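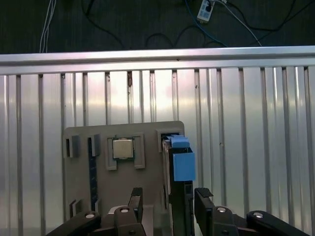
Malisix open day, Prakville. Saturday, doors at nine, parking on the grass if you get there early and down by the creek if you don't. We didn't.

Quick notes before I forget it all. Malisix does computer refurbishing and parts recovery out of the old Plasstead cannery building, and once a year they let the public in. Gold coin at the door, hi-vis vest, sticker with your name on it. Mine fell off by the tea urn.

Started out the back at the receival dock. Cages of old office towers, monitors stacked on pallets, a mountain of keyboards. Schools, council offices, a couple of accounting firms clearing out. More than 197 machines came in for the March collection alone, according to the sheet taped to the roller door. Everything gets weighed and a tag, then waits its turn. Smells like dust and warm cardboard.

Next stop, the wipe room. Couldn't go in, just looked through the window. Drives get erased or go in the shredder, and you could hear the shredder. Kids loved it. Long queue for the window so we moved on.

Then the processor area, my favourite and the reason I'd come. I've built a few PCs at home and never once thought about how you'd look after a loose chip when you've got hundreds of them. You don't want them sliding around in a drawer! They get holders. A flat grey plate with a bracket either side of the processor, grabbing it by the edges so nothing touches the underside. Green edge showing, silver lid facing out. Simple little thing, wouldn't mind one for the shed.
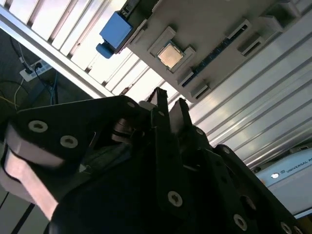
4 min read

The trays are a different setup again. Pale grey plastic, blue block on the end, and a raised socket in the middle with the chip sitting down in it a bit. The lid on that one looked properly gold, a nice change from the usual silver. Could be the lights I suppose. Asked if the colour meant anything and got a shrug.

Handling rules on a poster by the door: wrist strap on, hold by the edges, no food, no jumpers that crackle. Fair enough. I was wearing a jumper that crackles.

Short break here. Sausage sizzle out the front, onions good, bread a bit stale. Coffee van had run out of oat milk by eleven. There were 2 picnic tables for the whole crowd so most people ate standing up in the carpark. Bring a folding chair if your going next year.

After lunch, the Steyn room, named after the street it backs onto. Towers get opened up in here. They go down on their side with the panel off and all the guts facing you, much easier to work on than crouching under a desk with a torch in your teeth, which is how I do it.

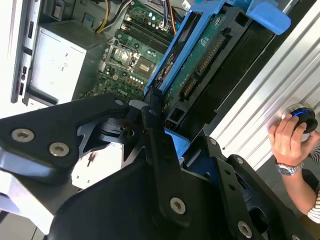 Dell board with the CPU socket empty and its bracket up.

I do like the inside of an old office machine. Green board, memory slots in a row, silver power supply tucked in against the chassis, yellow and black wires coming down from the top. And that bright blue plastic on the drive cage, latch handle and all. You press it and the whole lot swings or slides, depends on the model. Somebody at the factory thought about the poor sod who'd have to service it.

The talk in there went for 56 minutes and was down for half an hour. Worth staying for though. Main points as I scribbled them:

Empty socket is the bit to worry about. The pins on a lot of these boards are in the socket, and a bent one can finish it off. Don't poke it, don't wipe it with a cloth.

Clean the old paste off before you put a cooler back on. Don't just add more on top. (Guilty.)

Label your cables before you pull them. Masking tape is fine.

Check the little battery on the board, if the clock keeps resetting its probably that.

Shop at the end, cash or card. Refurbished towers, monitors, bins of leads for next to nothing. Picked up a keyboard and a bag of case screws I definitley don't need. Memory had been cleaned out before we got there, so go to the shop first and do the tour second.

Toilets fine, ramp at the side entrance, not much shade. Allow 2 hours if you want to hear the talk. Last entry's at three, and the creek carpark gets boggy so wear boots.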